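Craft Box Tidy-Up: Gallery

Neema Kimaro and Morfudd Watkins run the Plallonance yarn swap, which meets in members' homes. In April the group agreed to go through its leftover supplies and sort them into boxes that members can borrow and pass along. This page covers the boxes and how they are packed. Page updated 17 August 2025.

How the boxes work

Each box is open at the top and goes to one member at a time. You keep it for 3 weeks, use what you like, and put in something of your own before handing it over. Half-finished pieces are welcome. So are patterns, felt shapes, and odd balls of yarn too small for a hat.

We do not sort by color. We tried that in the first round and the boxes came back mixed within one turn. Sorting by weight of yarn works better – most people know whether they want thick or thin before they know what they want to make.

What goes in

Yarn should be wound or coiled so it does not tangle with everything else. Loose ends can be tucked into the middle. If you still have the paper band, leave it on or write the fiber on a scrap of paper and tuck that in too. A 200 gram ball takes up a lot of room, so please split it in two before packing.

Finished pieces go on top, where they will not be crushed. Flat pieces can stand up along the side.

What stays out

Please keep scissors, loose pins, and open glue out of the boxes. Hooks are fine if they are in a case. Neema has a tin of spare hooks and will lend from it at any swap. Anything that smells of smoke or has been stored in a damp place should be washed and dried first.

Packing at home

You do not need a craft table. A bed with a plain or patterned sheet is a good place to lay everything out, and small things are less likely to roll off onto the floor. Morfudd packs the bulky yarn first and fills the gaps with smaller pieces. She leaves the labels where they can be read.

The pictures

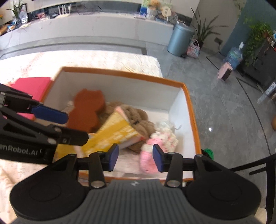

Where should I put a piece that is only half done?
Put it in a small bag with its yarn and hook case, and add a note with the pattern name and the row you stopped on. The next person can finish it or pull it out and reuse the yarn.

White box with an orange rim, on the bed. There is a coil of tan yarn in the middle, with a pink-and-cream crocheted piece and a fluffy white-and-pink puff on the right. The rust-brown shape at the back left looks like a cat's head.

Passing a box on

Bring the box to the next swap or arrange a handover with the member after you on the list. Write your name and what you added on the card. If a box is getting too full to carry easily, take out the duplicates and give them to Morfudd – she keeps a bag for new members.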